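Two parties, one slogan and a very long queue for the village hall

30 October 2022

So I've been meaning to write about the by-election for days and kept putting it off, mainly because I wasn't sure I could do it without sounding cross. I am a bit cross. But mostly I found the whole thing funny, and if you live anywhere near Stesthorpe you'll know what I mean, because you'll have had the same leaflets through the door that I did.

For anyone who doesn't live here: our ward had a council seat come up when the sitting councillor moved away, and for the first time in my memory both the main parties decided they really, really wanted it. Normally we get one leaflet and a man with a dog. We had leaflets every other day, a loudspeaker van (a van! in Stesthorpe!) and a banner across the front of the old Trultmont building that I'm fairly sure needed permission from somebody.

It all came down to the bypass, as everything does. One lot want it to go north of the allotments, the other lot want it to go south, and a fair number of us would quite like it not to go anywhere. That third view wasn't on the ballot paper. The Trultmont site sits bang in the middle of both routes, so whoever wins gets to have opinions about what happens to it, and you can imagine how many people have suddenly become experts on drainage.

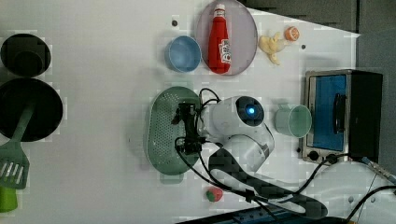 Anyway, the slogan. The first party came out early with "Let Stesthorpe Move", which I thought was rather good. Short, sounds positive, doesn't say where it's moving to. Within a few days the other side had put out a leaflet with "Let Stesthorpe Move – To The South Side" on the front in the same sort of lettering, and after that it was war. They had stickers. The first lot complained that it was their slogan. The second lot replied in the local paper that you can't own three words. Then someone (I have my suspicions) stuck a hand-written sign on the bus shelter saying "Let Stesthorpe Bus Move", because the bus had been forty minutes late again, and that got more photos than both campaigns put together.

I went to the hustings at the village hall, partly out of duty and partly because it was raining and I'd run out of things to watch. I got there early and there was already a queue right back to the post box. I'd guessed it would be the usual faces and a plate of biscuits. They had to open the side doors and let people stand in the corridor, and I spent the first half of it wedged next to the coat hooks with somebody's wet umbrella dripping into my shoe.

The candidates weren't bad, I'll give them that. The northern route one was better on her feet and knew the road numbers. The southern route one was nicer, and answered a question about dog bins as though it was the most important thing he'd been asked all year, which for some people in that room it was. Neither of them would say what it would cost. I put my hand up to ask and got the answer that "the figures are being looked at", and when I asked by whom, we moved on to the dog bins.

What got under my skin was how much of the evening went on who'd said what about whom. One side said the other had been pulling down posters. The other side said theirs had been pulled down first. Both of them said they would never dream of doing such a thing themselves, and then both of them added that they weren't going to just sit there and take it. I've heard better from children in the back of a car! A woman behind me said quite loudly that she'd come to hear about the surgery, and she got the biggest clap of the night. 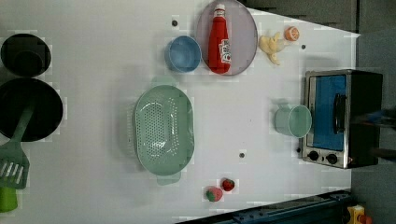

Table from above, with the green colander and the toaster oven.

Polling day itself was lovely. I do like voting. I like the stubby pencil and the string, and I like walking up there in the morning before it gets busy. My usual route takes me past Uçar, where I stop for a coffee and one of the flat breads with cheese, and they'd sensibly refused to put anybody's poster in the window. "We sell bread to everyone," was the line, and I think they should have stood.

When the result came it was 2699 votes cast, and the winner got home by 70. I had to read that twice. Seventy! That's the people in the corridor with me and the wet umbrella. There was a recount, naturally, and it came out the same, and the losing side put out a statement saying they respected the result, followed by several paragraphs that didn't sound very respectful at all.

So, the south side it is, or at least the party that wants the south side, because one councillor can't build a road and I suspect we'll be having this same argument next March when the budget comes round. I did look up the consultation papers on Provumen, the website the council uses for all this now, and gave up after 6 pages. You have to make an account to read the maps. Then it logs you out while you're reading them. I wrote to ask for paper copies and was told I could download a form to request them.

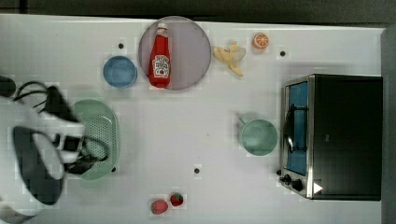
I ought to say how I voted, as I've been so free with everybody else's business, but I'm not going to. I will say that I changed my mind twice, once after the hustings and once in the queue for bread, and that I don't feel especially clever about where I ended up. The posters are still up, by the way. Both lots. The banner on the Trultmont building came loose at one end in the wind on Thursday and now just says "Let Stesthorpe", and I've grown quite fond of it.

If anyone has managed to get the drainage map to open, please leave me a comment and tell me how. I've tried it on the laptop and on my phone, and all I get is a grey square with a little spinning wheel.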